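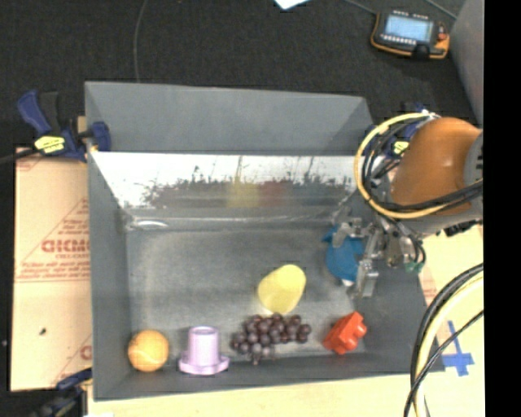 2 min read

Wanted: somebody to go to parties and write them up

The Drondano Weekender is looking for a social columnist. Our last one, Nikola Nikolaidis, has moved to the mainland to get some sleep, and we wish him well with it.

The job sounds better than it is. You will spend your evenings at beach clubs, gallery openings, hotel relaunches and the birthdays of people who own boats. You will be handed a drink with a flower in it. Then you will go home and write 2000 words a month about who was there, what was served and whether the DJ was any good, without getting us banned from the Barbier terrace again.

You should live on the island already. Visitors tend to find everything magical for the first month and everything unbearable in the second, and neither makes good copy. You should be able to spell the names of strangers you met over loud music. A scooter helps, as does a second language. Knowing the difference between a soft opening and a place that simply isn't finished would put you ahead of most applicants.

We don't need a journalism degree. We do need your copy by the 9th of the month, even when the 8th was the Pranov full moon party.

Pay is 200 per column, plus a modest sum for taxis when you produce receipts. There is no clothing allowance. Margaux Charpentier, who edits the back pages, would like it known that she has asked for one every year.

You may not accept hotel stays, spa days or jewelry from anyone you write about. Canapés are fine.

To apply, send us 175 words on the last party you went to, including one you left early if that's the better story. Please don't send a resume longer than a page, or a poem. Put "Columnist" in the subject line and address it to Margaux at the Weekender, or drop it through the door of our office over the Tollard dive shop. The bell doesn't work, so use the mail slot.

Applications close at the end of April 2022. The first column covers the start of the dry season, so expect a lot of linen.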